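## 4. Everyday use: the top, the drawer and the shelf space

Your Hurum cabinet is standing, it's level, and the drawer glides the way it should. Well done! From here on it's the fun bit, and this section covers what goes where, how to clear up after a break and how to keep the drawer running sweetly for years.

We've written it around the use we hear about most, which is the snack corner: crisps on top, a bowl, a few drinks, and a drawer underneath that swallows the lot when you need the surface back. If yours is going to hold drawing paper or knitting, the steps are the same, and you can skip 4.3 altogether.

### 4.1 Getting to know the three levels

The cabinet gives you three places to put things, and it's much nicer to live with once each has its own job.

- **The top.** Flat and smooth, for things in use now.
- **The drawer.** Deep enough for cans lying down and bags laid flat. For things you want near but out of sight.
- **The shelf space.** The recess under the top, behind the open drawer. For bits you reach for now and then: a roll of tape, a soft pouch, a packet of tissues.

People forget the shelf space all the time, which is a shame as it's our favourite part of the whole design. Anything with a flat bottom will sit there happily. A roll of tape can stand on its edge if you push it well back.

> **Note:** The shelf space is easiest to see and reach with the drawer fully out. If you've lost a small item, pull the drawer to its stop before you look anywhere else.

### 4.2 Opening and closing the drawer

1. Stand in front of the cabinet, with room behind you to take a step back.
2. Take hold of the U-shaped handle in the middle of the drawer front. One hand is plenty.
3. Pull straight towards you in one steady movement until you feel the stop.
4. To close, push on the centre of the front panel until the drawer meets the body.

The drawer should feel the same all the way along. If it drags on one side, go back to section 3 and check the feet; nine times in ten the floor is to blame.

> **Caution:** Never lean or sit on the open drawer, and don't let children use it as a step. Keep fingers off the side walls while it is closing.

> **Caution:** Don't carry the cabinet with the drawer loaded. Empty it first, close it and fasten it with the transit strap.

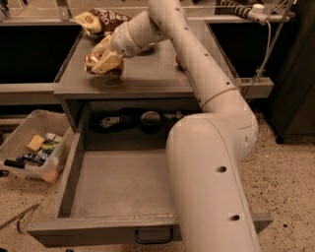 Leave the drawer open while you work if you're putting several things away at once. Opening and shutting it for every single wrapper gets old very quickly, and anything small on the top will creep about with the knocks.

### 4.3 Setting up a snack corner

This takes a couple of minutes and makes such a difference to a workroom or a shared sitting room. Bastian Fröhlich, who fitted out our showroom, has one by every door.

1. Wipe the top with a dry cloth.
2. Put the bowl down first, towards the back. A small, shallow one is best. Big salad bowls hog the surface and everyone ends up balancing cups on the rim of them.
3. Put the crisps next to the bowl, in a back corner. The rear rail is handy here, as a bag can rest against it.
4. Keep drinks to the front and to one side, away from the bag.
5. Stand a bin or storage box on the floor to the left or right, never in front, so that the drawer has a clear run.
6. Open the drawer once as a test. If it touches the box, move the box!

A clear plastic box is a lovely choice for step 5. You can see straight away whether the sponge is in there or whether somebody has walked off with it again. Ours at the showroom holds cleaning things and odd packets, and it is never tidy, and that's fine.

> **Note:** Handles and long tools that stick out of a floor box can catch the side of the drawer. Turn them so they point away from the cabinet.

### 4.4 Cans

Cans deserve a few words of their own, as they're the one thing that really likes to wander.

**Full cans** go on the top standing up, or in the drawer lying down with the ends pointing left and right. Laid that way they won't roll to the back every time you open it, though they may still shuffle forwards if you pull hard.

**Empty cans** can go in the drawer for the time being if your recycling is a long walk away. Crush them first if you like. They take up less room and, as a bonus, a dented can doesn't roll.

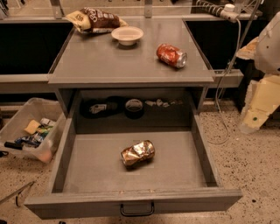 Drain cans before they go in. Turn each one upside down over a sink, give it a shake and wait for the last drops. Sugary drink dries into a sticky film that grabs at everything you put down afterwards, and it's a bore to remove from the corners.

Watch for sharp edges too. Folded aluminium can split at the crease, and a split edge will mark the paint on the drawer floor if it is dragged. Lift crushed cans in and out; don't slide them.

> **Caution:** Check crushed cans for split metal before picking them up, and wear gloves if you are clearing a lot of them.

If you know that cans will be going in every day, cut a piece of thin felt to the size of the drawer floor. Measure it with the drawer fully open, take a little off each side, and lay it in loose. No glue! You'll want to lift it out and shake it. The Enley liner sold for our two-drawer model is too wide for this one.

### 4.5 Clearing up after a break

Here is the routine we use ourselves. It sounds fussy written down, but after a week you'll do it without thinking.

1. Pull the drawer fully open.
2. Take out anything that was left in it from last time. Cans first, as they are the easiest to pick up.
3. Run your palm over the drawer floor and gather any crumbs towards the front.
4. Look into the shelf space. Torn bits of paper and tissue love to collect at the back, where the light doesn't reach.
5. Move to the top. Collect bags, then cans, then the bowl. Always leave the bowl until last so you can use it for stray crumbs.
6. Fold each opened crisp bag over twice at the top and peg it, or bin it if there's only dust in the bottom.
7. Wipe the top from back to front.
8. Put back what belongs there and close the drawer.

When picking up a bag, hold it by the sealed edge or squeeze it gently across the middle. Grabbing an open bag by a bottom corner is how crisps end up in the runners, and we say this with feeling.

For a can in the drawer, take it across the body and lift straight up until it clears the side walls, then bring it towards you. The top of the cabinet hangs over the back of the space, so anything lying far to the rear needs to come forward a little before it goes up.

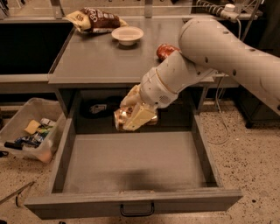

Don't be tempted to tip the drawer out over the bin. It comes off its runners (see 3.6), but it's heavier than it looks and the job is quicker with a hand brush. Our own drawer was tested over 3,000 openings and came off its runners only for cleaning.

### 4.6 Looking after the surfaces

The grey finish is tough and very forgiving. Most of the time it needs nothing more than a soft cloth and a spot of warm water.

| What you've found | What to do |
|---|---|
| Dust on the drawer floor | Dry cloth or hand brush |
| Crumbs in the corners | Vacuum with the narrow nozzle |
| Dark smudges near the front edge of the top | Damp cloth, one drop of washing-up liquid, then dry |
| Sticky rings | Lay a warm, wet cloth over them for a minute, then wipe |
| Grease from crisps | Washing-up liquid and a sponge, soft side only |
| Tape residue | Rub with a fingertip and a little cooking oil, then wash |

Smudges near the front edge are very common and nothing to worry about, as it's where hands rest.

> **Caution:** No scouring powder, no wire wool and no bleach. Scratches in the finish can't be polished out.

Once a year (we do ours in April, when the windows are open anyway) take everything off the cabinet and out of it. Brush down the runners and tighten the two handle screws from inside the drawer front. They should be snug. If you have to heave on the screwdriver you've gone too far. 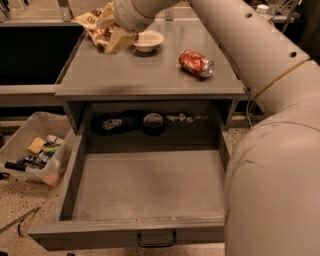
*Hurum cabinet with the drawer fully open. Bowl and soda can on the top, storage bin on the floor to the left.*

### 4.7 Small troubles and quick cures

**The drawer won't close the last little way.** Something has dropped behind it, very often a wrapper or a bit of tissue from the shelf space. Open the drawer fully, have a feel around at the back and try again.

**It rattles when empty.** Check the handle screws first. If they are tight, move the cabinet slightly on its feet and listen again.

**Things slide on the top.** The surface is smooth, so a cabinet that leans even slightly will show it. Lay a can on its side in the middle. If it sets off by itself, adjust the foot on the side it's heading for, half a turn at a time. A cheap test and rather a satisfying one!

**The drawer smells of crisps.** Take everything out, wash the floor and walls, and leave it open overnight. A saucer of bicarbonate of soda in the drawer for a day helps as well.

**The handle has gone dull.** Buff it with a dry cloth. Metal polish isn't suitable for the dark coating.

### 4.8 Before you move on

Section 5 deals with joining two cabinets side by side, for which you'll need the Danon connecting plate and a second pair of hands. Empty both drawers before you begin, and take the floor box away so that you can get at the feet.

Spare handles, feet and runner clips can be ordered with the form on the back cover. Please write down the number from the label inside the body, as the older clips have a different shape. And if you've come up with a better way of arranging your snack corner, do write and tell us. Henrike Kleinschmidt reads every letter, and the folded-bag tip in 4.5 came from one of them.

*Text revised 20 July 2024*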